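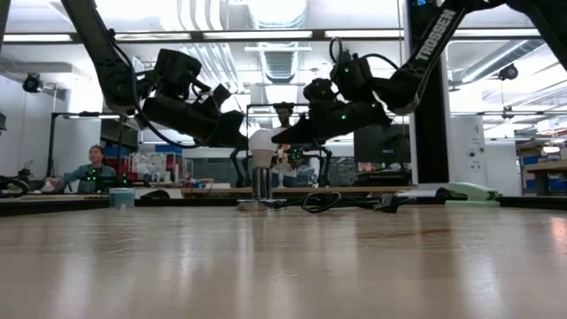

Evstead Household Objects Group - Lamps and Small Lighting

Table Lamp Set, data card

What is in the set

The set covers the everyday handling of small table lamps: fitting a bulb, taking a bulb out, moving the lamp on the table, and putting the cable in order. It has 400 recordings, of which 300 are meant for training and the rest are kept for testing. The work was done over several weeks, ending in May.

There are 11 lamps in the full list. Most are plain and small, as one would buy for a bedside or a desk. We did not choose beautiful ones. We wanted lamps where the bulb is easy to reach, so all of them are used without a shade. Lamp 5 is the one with a silver cylindrical stand on a flat metallic base, with a black power cable. It appears more often than the others and we ask users to keep this in mind when they compare results between lamps.

The bulbs

All bulbs are white, with a rounded top and a body that becomes narrower towards the bottom. We keep them standing upright in an egg tray between sessions. A bulb which was dropped is taken out of use, even if it looks fine, and is written in the file bulbs.csv with the word "retired".

Lamps are not connected to the mains during any recording. Please do not write to us asking for recordings with the light on. We had this discussion already and the answer stays the same.

The table

The tabletop is light wood and it is glossy. The ceiling lights reflect in it as pale stripes, and there are light scratches and one thin brownish mark. We decided to leave the surface as it is. In an earlier version Zanele Moodley covered it with grey cloth, but the lamp base was sliding together with the cloth and the bulb leaned to one side when it was pressed. The cloth recordings are not included.

Other things may stand near the far edge of the table, for example a small teal cup which is a little transparent. They are not labelled. They belong to the normal state of the table and they change from day to day, so please do not use them as reference points for position.

How the lamp is placed

- The lamp stands near the far side of the table, in most cases a little left of the centre.
- The base must be flat on the wood before the start. If the cable pushes the base up, turn the lamp until it lies well.
- The cable goes along the tabletop and is laid in one round coil. The plug stays on the table.
- The bulb is upright at the start of every "remove" recording.

The coil gave us more work than we expected. Different people make it in a different size, and Nour Yammine makes it noticeably tighter than the rest of us. The column "coil" in the table has the values tight, loose and none. It was filled in by eye, by one person, on one Friday afternoon, so treat it as a help and not as a measurement.

Files

lamps.csv - one line for each lamp, with the height, the colour of the stand and the colour of the cable
bulbs.csv - one line for each bulb, with its state
sessions.csv - one line for each recording, with lamp, bulb, task, coil and a short remark
splits/ - the lists for training and testing
notes/ - our handwritten notes, typed later; some abbreviations are not explained

The word "seat" in the remarks means that the bulb was turned until it stopped. "Half seat" means that it was holding but could still be turned. We are aware that "seat" is not the best word, but it is used everywhere in the files and we will not change it now.

Known problems

Lamp 8 was listed as Stutar in the first version and as Plidton in the second. Plidton is correct.

Two lamps have almost the same stand and were mixed up in the early notes. In sessions.csv this is repaired. In notes/ it is not.

The task name "tidy_cable" was also used when only the plug was moved. These lines have the remark "plug only".

Contact

Questions about the lamps and the table: Zanele Moodley. Questions about the tables and splits: Nour Yammine. For missing files, please write first to the Chaiyaporn mirror if you downloaded from there, and tell them the name of the folder.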